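Plikano shirt folding set: notes for whoever downloads it

Maintained by Lærke Mikkelsen. Label corrections by Ea Brøndum. Last revised in May.

What is in it

Short recordings of laundry being flattened and folded on a cloth-covered table. T-shirts make up most of it. There are 40 garments in the list, sorted into 7 types, and each recording covers a single garment. The list is in garments.csv, the recordings are in folders by garment number, and the fold labels are in labels.csv.

Why I am cautious about it

The earlier version, put out under the name Forkthorpe, claimed to cover "household folding." I don't think it did, and I don't think this one does either. A household folds shirts on a bed, on a knee, on top of the dryer, with a sock stuck in the sleeve. We have a table. If your interest is in how people deal with a basket of mixed laundry at the end of the day, you will learn very little from these files.

I also don't trust the word "folded" as it was first used. Ea went back over the labels and found that it had been given to anything smaller than it started. We now use three labels:

flat: the garment is spread out, wrinkles allowed
partial: at least one fold made, shape not yet compact
bundle: a compact, more or less rectangular shape, edges allowed to be uneven

"Bundle" is a low bar on purpose. It says nothing about whether the shirt would survive a drawer. The Rieger labels, which some people still merge with ours, use a stricter standard and the two should not be averaged.

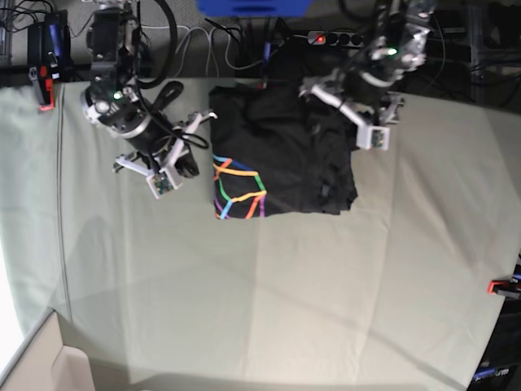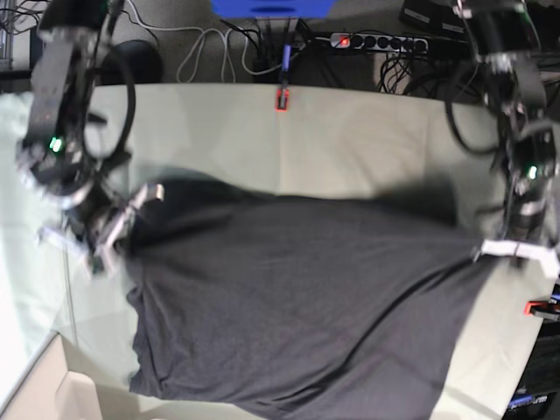
Dark fabric on the pale table cover, with an arm at either side.

Should a shirt be folded with the print facing in or out?
Either is fine for the labels. Most of the folding advice we read says to turn a print inward to protect it, and none of it offered any evidence. We record what was done in the print_side column and leave it there.

Known problems

Dark garments are hard to label. Folds in black jersey disappear unless the light is kind, and two labelers looking at the same shirt often disagreed about where the sleeve went. Treat sleeve labels on black and charcoal items as guesses.

The table cover has creases of its own. Anything that looks for fold lines may pick up the cover and report a good result.

Sizes are copied from the tags, and tags lie. Two medium shirts from Brarnport differ in width by more than I would accept between a medium and a large. Use the measured width column.

Garments 8 and 31 are the same shirt entered twice. We kept both numbers so that older results can still be matched.

What we would not claim

That neat folding reduces wrinkles. That one folding method is faster than another. People have asked for both numbers, and the set was not built to answer either question. The order of garments was not randomized, and the easy ones came first.

Corrections

Send the garment number, the label you think is wrong, and what you think it should be. Ea reads them. "Looks messy" is not a correction.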